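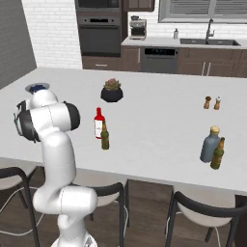 *Slide 1. The arm at the kitchen island, simulated. Leave up while people find seats.*

Fri 7 May, Pesholm, afternoon session. Notes for me, not for handing out. Slow down on the money parts.

**Opening**

Hello and thank you for coming, especially those of you who drove over from Ovport (and if you took the river road, you have my sympathy!). I was asked to talk about how we are planning the equipment for the Adugna kitchen, and I should say right away that I'm a planner by trade. I can't tell you much about motor torque, but I can tell you a great deal about purchase orders, and I've come to believe that a purchase order is where a lot of good robot projects quietly go wrong.

So the kitchen on the screen is rendered. We have the island, the stools, the sink under the window, a dishwasher, an oven, and one white arm standing at the side of the counter. We've been working in this kitchen since October, and we haven't bought an arm yet. I'd like to spend our time today on what that has done to the budget, some of it good and some of it a little embarrassing.

(Pause. Water.)

**What we thought we needed**

Our first shopping list was one page long. It had the arm, the gripper, a computer, and a line at the bottom called "misc." I was quite proud of it. Then we put an arm beside the island in the software and started asking it to do ordinary kitchen things, and the list grew in places I hadn't expected.

Take the base. Look at where it is on the slide, down in the foreground, right in there with the bar stools. In our first draft I had the arm bolted to the floor and I'd budgeted for the bolts, bless me. But people need to pull a stool out and sit down, and once we had spent an afternoon dragging that base around the floor plan, it was clear we wanted a stand on lockable wheels. Lindonier quoted us $1,527 for the stand. That's real money for us, and it would have come as a nasty surprise after delivery. As it is, it has its own line.

Also point out the cables on the floor by the stools. I love that they're in there. Cable covers are now a line too, a small one, and I put it in the same afternoon.

**Reach before price**

Everybody asks about price first, and I understand, I do it with shoes. With an arm I'd ask you to start with reach and let the price follow.

- Measure your own counter, including the depth, and write it at the top of the request for quotes.
- Put the things you care about where people would really leave them. Ours has bottles at the front and the shakers further back, and the far ones are the ones I worry about.
- Ask the vendor to quote against that layout and to put the reach in writing.
- Then look at price.

(Tell the story of the first quote here if time allows. We had asked for "a kitchen-size arm," and we got exactly the answer such a question deserves. Keep it short, I always run over on this one.)

We went through two arm sizes on paper this way. The smaller one was cheaper and lighter, and I wanted it badly. In the end we are going with the larger, and I sleep better, though my spreadsheet doesn't look as pretty.

**Fingers are a supply, so budget them like one**

My favorite topic, so somebody in the front row please wave at me if I go past the half hour.

The gripper was one line on my first list and now it's three: the gripper body, the first set of fingers, and spare fingers. Lindonier's price for the spare set is $994. I had a hard time getting that through our own review, and the comment I got back was that we hadn't worn out the first set yet. True! We haven't even received the first set. But I've bought enough office printers to know what happens when the cheap part runs out and the expensive part sits there looking at you.

What helped was listing the shapes we want the hand to handle. A round thing is one kind of problem, a tall narrow thing like a grinder is another, and a bottle with a slim neck is a third. We went down the list with the vendor, and for each shape they told us which fingers they'd recommend. It took one long phone call. I'd suggest doing it before you sign, while they're still being very nice to you.

The next slide is the view from the hand, with a red ball between the two fingers and the grinders standing off toward the back of the counter. I like to leave it up for a moment and let people look at those fingers. They're flat, plain plates, and they're the part of this whole purchase I've had the most meetings over. 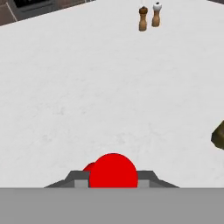 ### Hours, and who pays for them

All right, the part that never fits on a quote. We have set aside 300 staff hours for setup and learning in the first year. I arrived at it by asking each person on the team for their estimate and adding them up, and I'm sure it's wrong in some direction. What matters to me is that the hours are in the budget under a name, so when someone spends a Tuesday recalibrating something, it's already been agreed to and they don't have to apologize for it.

Please do put the simulation work in there as well. The software time is work, done by people with salaries, and in our first draft it was hiding under "misc" with the tape and the coffee filters.

### Delivery and the calendar

Lindonier is quoting eight weeks from order to dock. I have written the plan with a gap after that, before anybody expects to see the arm do anything. Room prep comes first:

1. Power where the stand will be parked.
2. Clear floor for the wheels, with the stools accounted for.
3. A place to store the spare fingers where they won't end up in the silverware drawer.
4. One person named to sign for the crate.

(Ask for a show of hands: who has had equipment arrive with no one there to sign? Wait for the groans.)

### What I'd still like to know

I'd love to hear from anyone who has leased instead of bought. We priced both, and the lease came with a service visit included, and I went back and forth on it for most of the winter. We've settled on buying, but the order isn't signed until the end of the month, so if you've got a good argument, I'm parked near the coffee and I'm easy to talk to.

The blank version of our budget sheet is on the table by the door. Take two, and if you find a mistake in the formulas, my email is on the back.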